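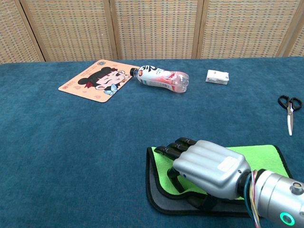 Upholstery helper wanted, Illomcombe

Tijani Furniture Repair is looking for one person to join our small workshop in Illomcombe. We repair chairs, sofas and benches for homes, two hotels and the Jesedley theater, where we have now a contract for 300 seats. The work on the seats will begin in April and we would like the new person to be with us before that.

You will work mostly with Femi Usman, our senior upholsterer. In the first weeks you will take off old fabric, pull staples, clean the frames and cut foam from patterns. Later you will learn to sew covers and to fix springs. Experience is welcome but we do not ask for it. We ask that you have steady hands, that you can lift one end of a sofa, and that you tell us when something went wrong with a piece. Fabric is expensive and a wrong cut is better known the same day.

The workshop opens at 8 in the morning and we stop at 4:30 in the afternoon, with 60 minutes for lunch. Lunch time is paid. We close for two weeks in August. The first three months are a trial period with full pay, and after it Adebayo Ogunleye will sit with you to speak about the hours and the wage for the year. Part time is possible if you can be here every morning.

The building is old and there are stairs to the sewing room, but the cutting room is on the ground floor. Please say in your letter if stairs are difficult for you — we can arrange most of the work downstairs. There is dust when we open old furniture. We give masks, gloves and an apron. Shoes with a hard toe you bring yourself, and we pay back the cost when the trial period is finished.

To apply, write a short letter about yourself and leave it at the workshop office, or call and ask for Adebayo, extension 1827. A formal CV is not necessary. If you have made or repaired something, a chair or curtains or a bag, please bring it when we meet. Femi likes to look at the back side of the stitches.

We will answer every letter, also when the answer is no.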